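Good evening everybody. I promised to write something on the open day at Clorkgate, and now I finally sit down with tea. It will be a long thread, please be patient with me.

First, the way there. The bus stops at the wrong side of the river and you must walk back over the bridge. I was 4 minutes late and still I got a badge, with my name spelled almost correctly.

The building was a warehouse for Penner before, and on the stairs you can still read the old name. Inside it is much warmer than I expected. I carried my winter coat the whole afternoon.

We were divided into 3 groups. My group was led by Nathalie Friesen, who has worked there since October. She speaks quickly but she repeats everything when somebody looks lost. I looked lost quite often.

First stop was the store room. I will be short: shelves, boxes, a label printer which did not want to print. A man from Bultis asked many questions about the labels. I think he was the only one who was sad when we moved on.

Second stop was a talk with slides. The topic was how they plan a task before any arm moves. They write it first in normal sentences, like a recipe, and then they argue about every word. "Put the plug in the strip" was half a page in the end.

I liked this part very much. In my own work I translate manuals, and I know this problem from the other side. What is "beside"? What is "firmly"? A human reader forgives you. The arm does not.

Somebody asked how many times they practise one task. The answer was around 1000 before they are willing to talk about results. Nathalie said the number is less important than the variety, so they change the starting places of the things on the table all the time.

Then there was a break with coffee and a plum cake. The cake was excellent. I asked for the recipe and I was told to write an email, so I will write an email.

After the break came the part I was waiting for, the table with the two arms. We stood behind a line of tape on the floor and could stay as long as we wanted. I stayed so long that my group went on without me.

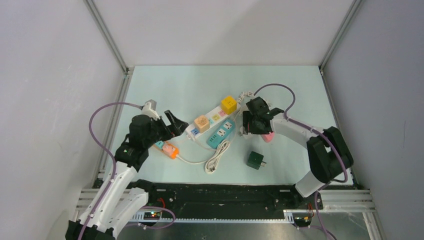
Trunora Two-Arm Handling Team, Clorkgate

The task of the day was power strips and plug adapters. I had imagined engine parts or something serious, and then it is the same stuff that lives behind my television. Only in nicer colours, I must say. The teal one I would buy.

I asked why cables. Nathalie answered that a box has the same shape today and tomorrow, but a cable lies differently each time you put it down. For me it was the best sentence of the visit and I wrote it on my hand.

You can also see that a plug has a right direction. The green adapter has its prongs to the right, the strip lies diagonally, so something must be turned before the two can meet. I do this at home without thinking, and usually with some bad words.

A boy in front of me, maybe 70 centimetres taller than his little sister, explained it all to her with great authority. I am not sure that everything was correct. She believed him.

Two small complaints, because I want to be fair. The microphone in the talk was too quiet for the last rows. And the signs to the toilets were only in the store room, where there are no toilets.

If they open the doors again next year I will go, and I will take an earlier bus. Those who asked me for the slides: I don't have them yet, but I will post here when they come.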